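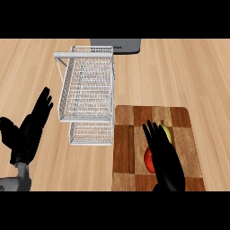 Is a "lifetime" oil finish on a kitchen table worth paying extra for?

Posted by Khang Triệu in Furniture & Floors
Thursday, January 9, 2020

We're having a kitchen table made by a small shop in Zoststead and I'm stuck on the finish. The standard price includes a plain water-based varnish. For $597 more they'll do what they call the Murado treatment, a hardening oil put on in several coats, and the salesman says it will never need anything but a damp cloth for as long as we own the table.

I have trouble believing that. We have two kids, we eat every meal there, and things get put down hot. When I asked what happens if it does wear, he said "it doesn't," and went back to talking about the grain. The care sheet he gave me mentions a maintenance kit, which seems odd for something that doesn't need maintenance.

Has anyone lived with an oiled table for more than a year or two? I'd rather hear from people who don't sell them. I have to tell the shop by the first week of February.

3 replies

Themis Karamanlidis
I've had an oiled oak table for 12 years and I like it, but anyone who says "never" is selling you something. Mine gets a fresh coat twice a year where we sit and once a year everywhere else. It takes an evening. If I skip it, the wood goes dull and grayish near the sink end and water starts leaving rings.

What oil does well is repair. You can sand out a ring by hand, wipe oil on that one spot and it blends in after a week or so. Try that with varnish and you'll see the patch forever. Varnish holds up better until the day it chips, and then you're looking at stripping the whole top. So I'd pick oil for a table that gets abused, but not at that price. Ask them what they'd charge to deliver it bare and sanded. A can of decent hardwax oil will do a table that size with plenty left over, and you'll need to learn how to put it on anyway.

Two other things. Ask to see the guarantee in writing and look for the word "wear." Every one I've read leaves it out – along with heat, standing water and "unsuitable cleaners," so I don't know what's left. And ask for a finished offcut to take home. Put a wet glass on it overnight, then a hot mug, then some mustard. If they won't give you a scrap of wood on an order like that, I'd wonder why.

Whatever you do, lay oily rags out flat outdoors to dry. They can catch fire by themselves if you ball them up.

Makis Stefanou
just use a tablecloth

Prodromos Galanis
Mostly agree with Themis, although I'd go with the varnish. Twice a year sounds fine now. By the third year you won't be doing it, and a neglected oil finish looks worse than a neglected varnish. We bought ours from Deligiannis with the basic clear coat and it has one white mark from a casserole dish. I can live with that.

I'd also ignore any "tested to 1,000 wipes" type of claim. That's less than a year in my house.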